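Etiquetas: Automatización · Personas y puestos de trabajo
Buscar en la ayuda… Buscar

Preguntas frecuentes sobre la automatización en el taller de Nendell

¿Qué va a cambiar en mi puesto?
Al principio, bastante poco. Las pinzas de mano se usan sentado o de pie, como cada cual prefiera, y las tareas son las de siempre: coger un vaso, meterlo en una cesta, sacarlo, volver a empezar. Lo bonito es que el robot aprende de cómo lo haces tú, con tus manías incluidas, y eso nos parece una maravilla.

¿Necesito saber programar?
¡Para nada! Quien lleva años preparando pedidos ya trae lo más difícil aprendido. La formación inicial dura 3 horas y se hace en horario de trabajo. 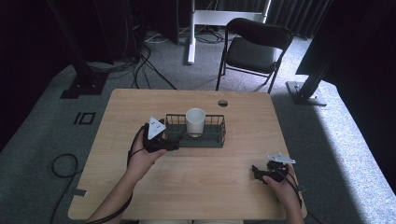
Después de esa primera sesión, cada persona practica a su ritmo con las dos manos. Casi todo el mundo empieza apretando demasiado; a la segunda tanda la muñeca se relaja y el movimiento sale solo.

¿Cuánto duran los turnos con pinzas?
Tandas de 30 minutos con 5 de descanso. Si notas molestias en el antebrazo, para y avisa en el canal Wetell, sin esperar al final de la tanda.

¿Se va a reducir la plantilla?
El acuerdo firmado con Tredstead dice que no habrá bajas ligadas a este proyecto. Sí habrá cambios de tareas: menos reposición repetitiva y más revisión, preparación de ejercicios y ajuste de equipos. Entendemos que a algunos compañeros esto les inquiete, y esas conversaciones se tienen puesto por puesto.

¿Por qué empezar con algo tan sencillo como un vaso y una cesta?
Porque de sencillo tiene poco (¡pruébalo con pinzas!). Hay que calcular la altura del borde, entrar recto y soltar sin volcar nada. Cuando un ejercicio así sale bien, los siguientes se preparan mucho más rápido.

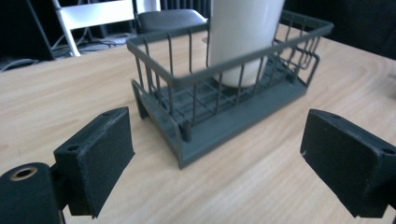
La cesta, con el recipiente blanco dentro, entre los dos dedos de la pinza.

¿Me graban a mí?
Se registran los movimientos y lo que ven las cámaras de trabajo. No se usan para medir tu rendimiento ni para comparar a unas personas con otras.

¿Puedo proponer ejercicios?
Sí, y ojalá lo hagas. Ya hemos recibido 102 propuestas. Envía la tuya con el formulario Stankevičius, indicando la tarea y los objetos que hacen falta.

Última actualización: 16/12/21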